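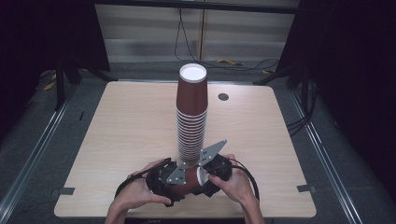
A stack of paper cups and a hand-held gripper on a tabletop.

Mon 15 December

Cerkholm Short Film Forum opens call for projects

The Cerkholm Short Film Forum is accepting applications for its next project market, to be held in June. The call is open to directors and producers with a short fiction, documentary or animated film in development. Applications close at midnight local time on the last day of February.

Eligible projects must have a planned running time of no more than 50 minutes and must not have entered principal photography before the deadline. Each project must have a director and a producer attached. One person may hold both roles, but a producer may submit only one project per edition. Student films are eligible if the school has given written consent.

The previous edition received 1103 applications. Selection takes place in two rounds: a first reading based on the synopsis and director's statement, and a second based on the full script or treatment, the budget and the financing plan. Projects that reach the second round will be asked for these documents separately. Applicants will be notified by e-mail of the result of each round.

Selected teams will attend 4 days of individual meetings with distributors, broadcasters and sales agents. Accommodation is covered for up to two members of each team. Travel costs are not covered, with the exception of teams selected for the Mino strand, which is reserved for first films.

The post-production company Bivum will again provide an in-kind award consisting of color grading and a DCP master. The award must be used within 18 months of the market and cannot be exchanged for cash or transferred to another title.

Meetings will be held at the Kopecký cinema, where finished shorts from earlier editions will be screened in the evenings.

Applications are made through the online form only. Supporting material must be in English and uploaded as a single PDF. Video links must stay active until the end of April. There is no entry fee.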